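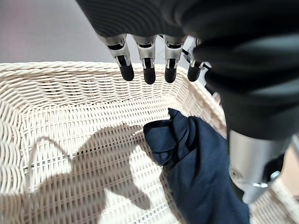 Cette FAQ concerne le bras Tonura, construit entre un garage et l'atelier partagé de Korkham. Elle regroupe les questions reçues depuis la mise en ligne des plans. Les réponses valent pour la deuxième version de la main, celle à quatre doigts articulés et embouts noirs arrondis, avec la gaine gris anthracite sur le dos de la main et l'avant-bras. Le panier blanc tressé et le chiffon bleu marine servent d'exercice de base : il faut descendre les doigts entre les parois et saisir un tissu en boule. Dernière mise à jour : dimanche 29 juillet.

## Le projet

**Qui a conçu la main ?**

Špela Stan a dessiné les doigts et la paume. Le bras vient d'un ancien kit Skasitz dont nous n'avons gardé que les réducteurs et la structure. Le reste a été refait pièce par pièce, souvent plusieurs fois.

**Combien coûte l'ensemble ?**

La main seule revient à 417 euros de pièces, sans compter les ratés. Le prix du bras dépend de ce que vous trouvez d'occasion. Nous ne vendons ni kit ni pièces détachées.

**Peut-on la monter sur un autre bras ?**

Oui, si le poignet accepte une bride à quatre vis et si le bras porte la main sans forcer une fois tendu. Le plan de la bride est dans le dossier `poignet`. Vérifiez le passage des câbles avant de percer.

## Mécanique

**Pourquoi des embouts arrondis ?**

Les premiers étaient plats et accrochaient le bord des objets. Les ronds glissent mieux le long d'une paroi. Ils s'usent par contre plus vite sur le dessous, et il faut en garder deux d'avance.

**À quoi sert la gaine ?**

Elle tient les câbles contre le bras et empêche le linge de se prendre dans les articulations. Elle doit faire quelques plis quand le bras est au repos. Trop tendue, elle freine le poignet — nous avons perdu une semaine à chercher un défaut moteur pour cette raison.

**Un doigt reste plié après l'ouverture. Que faire ?**

Coupez l'alimentation et bougez le doigt à la main.

- S'il revient librement, retendez le câble de rappel d'un demi-tour.
- S'il coince toujours au même endroit, démontez l'axe et ébavurez le perçage.
- S'il est mou sur toute la course, le câble a quitté sa poulie.

Ne graissez pas les axes. La graisse ramasse les peluches et le problème revient.

**Quelle est la course du poignet ?**

134 degrés en rotation, butées comprises. Les butées logicielles sont réglées plus court et il vaut mieux les laisser ainsi.

## Caméra et saisie

**Où est fixée la caméra ?**

Au poignet, derrière les doigts. Elle voit le dos de la main et ce qui se trouve dessous. L'avant-bras masque une partie du côté droit ; on peut déplacer le support, mais il faut alors refaire l'étalonnage.

**Pourquoi s'entraîner avec un panier ?**

Les parois obligent à soigner l'approche. Sur une table, une erreur de position passe souvent inaperçue. Le fond ajouré complique aussi la détection, et les ombres du bras encore plus. Un tissu foncé sur fond clair reste le cas facile. Commencez par là.

**Quel éclairage utiliser ?**

Une lampe fixe, toujours au même endroit. Avec un panier blanc, baissez l'exposition : les brins brûlés font perdre le contour du tissu. Évitez la lumière de la fenêtre, qui change au fil de l'après-midi.

**Quelle séquence lancer en premier ?**

`saisie_lente`, à 50 % de la vitesse nominale, une main sur l'arrêt d'urgence. Réglez la hauteur de départ au-dessus du rebord, puis descendez par petits pas. Ne passez à la séquence normale qu'après une série complète sans contact avec les parois.

**La main ramasse-t-elle autre chose que du tissu ?**

Des éponges et des balles en mousse, oui. Les objets durs et lisses lui échappent souvent. Les pièces fines posées à plat ne sont pas prises en charge.

## Logiciel

**Faut-il la carte Mahawong ?**

C'est celle que nous utilisons et la seule pour laquelle la configuration est fournie. Une autre carte peut convenir si elle pilote tous les moteurs des doigts séparément. Il faudra réécrire le fichier des broches.

**L'étalonnage se perd à chaque démarrage.**

Le fichier n'est pas enregistré tant que la main n'est pas revenue en position ouverte. Ouvrez les doigts, attendez le signal, puis quittez le programme.

## Atelier

**Peut-on voir le bras fonctionner ?**

Oui, à Korkham, sur demande par courriel. Nous n'organisons pas de démonstration sans rendez-vous. L'atelier ferme une partie du mois de novembre.

**Comment signaler une erreur dans les plans ?**

Écrivez à Špela en indiquant le nom du fichier et la cote concernée. Une photo avec un pied à coulisse aide beaucoup. Les corrections sont publiées avec la version suivante — les plans déjà téléchargés ne se mettent pas à jour tout seuls.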